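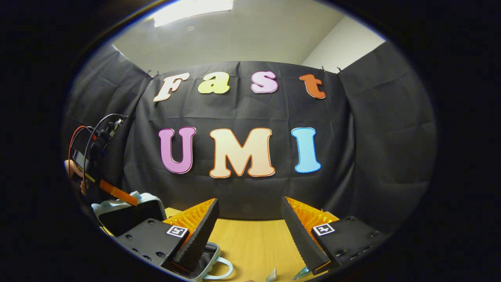 Making Big Letters for a Cloth Banner

A banner does not need paint. You can cut letters out and put them on a plain piece of cloth. Dark cloth works well, and black makes pale colors like cream and light pink easy to read from across a room.

Why do the letters look like bubbles?

Letters with round, fat shapes are called bubble letters. They have no thin parts, so they are easier to cut out and do not bend as much. An outline in a darker color helps your eye find the edge of each one.

Why does cloth crease?

When cloth is folded for a long time, its threads get pressed into a bend. Open it up and the lines stay. A warm iron takes them out — ask a grown-up to do that part.

What holds it up?

Small clips along the top edge can do the job. Between the clips the cloth has less to hold it, so it may sag a little. Adding more clips makes the top straighter.

Words by Hilde Groen for Lakenell, 4/10/19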